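List: Landeg shared workshop, robots and automation
Subject: Re: Gripper pads and bags (was: Skeltik arm, first moves)

Hello all,

Lovely to see so much traffic on this since September! Quoting the bit I want to answer:

> I've got the arm picking up blocks and tins all day long, but anything
> in a plastic bag beats it. It either squeezes the air about and lets go,
> or it gets hold of one layer and the rest slides out. Is it worth
> carrying on with the hard printed fingers or should I go straight to
> something soft? Also, did anyone get the Tamum driver board to hold a
> steady current at the low end? Mine hunts up and down like mad.

Bags are horrible, yes, and I've come to love them. I've had the Skeltik going at home for most of the summer and bags are nearly all I do with it now.

Fingers first. Don't throw the hard ones out! I glued a strip of bicycle inner tube down the inside of each, ribbed side out, and that alone was a huge step up. Soft fingers were better on the film but they folded over as soon as there was any weight below, and I got fed up re-casting them. What I have now is hard fingers, rubber strip, and a thumb that comes in slightly lower than the other two so the film gets bunched instead of pinched flat. If the film is bunched you've got all the layers, and if it's flat you've got one if you're lucky.

The other half is watching how people do it. I've been going through clips of bag handling by hand before I write a single line of the motion, and I've got 300 of them sorted so far out of 1,388, so there's plenty of winter left in this hobby. The one below is a still I keep going back to.

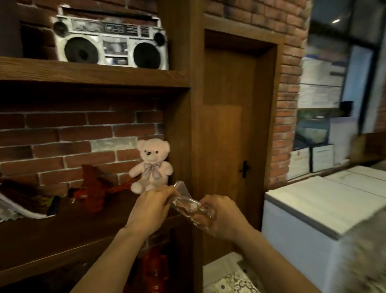

Left hand on the crinkled top of the bag, right hand on the lower end.

The two hands are doing different jobs, and I'd been programming mine as though they were the same job twice. So I'm now treating one side as the holder and the other as the worker. The holder closes and stays closed, and all the clever stuff goes into the other one. For those of us with one arm, a bulldog clip on a post makes a perfectly good holder (mine is screwed to the bench and it's brilliant).

The clear film is a pain for the camera too, with all the shine and folds. I gave up trying to find the edge of the bag and look for whatever is inside it, then aim above that. Cruder, but it works far more often for me.

On the Tamum board: mine hunted as well. Put a 1,000 microfarad capacitor across the supply, as close to the terminals as you can get it, and drop the current loop to 100 updates a second. I know that sounds slow. Try it anyway, the fingers went quiet straight away on mine. Check your ground wire while you're in there, I had a crimp that looked fine and wasn't.

I'll bring the arm over to Nosthorpe for the next open evening, doors at 7pm as usual, and I'll have spare inner tube cut to length if anyone wants to try it on theirs. Please bring bags! Bread bags, crisp packets, the crackly sort that flowers come in, all of it. Crisp packets are my current enemy.

Finger files are in the shared folder under "bunching thumb", version with the longer screw holes. The older one splits if you overtighten it.

Cheers, and do post how the capacitor goes.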